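Quick one tonight, the bus leaves Terkport at 11 and I still havent packed.

So. Mending month. I said in August I'd stop buying clothes until I'd fixed the pile, and the pile is now down to 4 things. Two shirts, the green coat, and the jeans I keep pretending are fine. They are not fine. The knee is basically gone.

Went to Adjei on Monday for thread. Great shop, terrible hours. They had the heavy stuff for the coat but not the right green, so I got gray. Close enough. Also needles, becuase I lose them. Always.

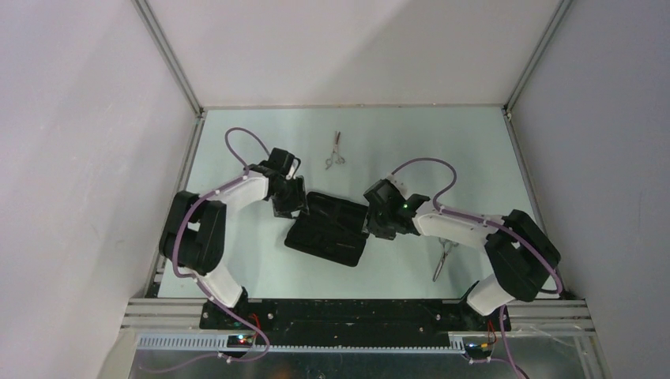
Open case, scissors out.

The coat lining took most of the evening. Cut out the bad bit, pinned a patch from an old pillowcase, sewed it in by hand. Stitches a little drunk near the pocket - don't care, it's the inside. Almost 4 hours though, with a break for soup.

Things I'd do differently: wash the patch first. Better light. Not start at nine at night.

Shirts next. Collar on one needs flipping, which I've never done, and the Mululell pattern notes just say "turn and restitch" like that helps anyone. If you've done one and have a tip, comments are open.

Jeans are going with me to Jirnum. Long ride, big needle, we'll see. Ok, packing - socks, thread, charger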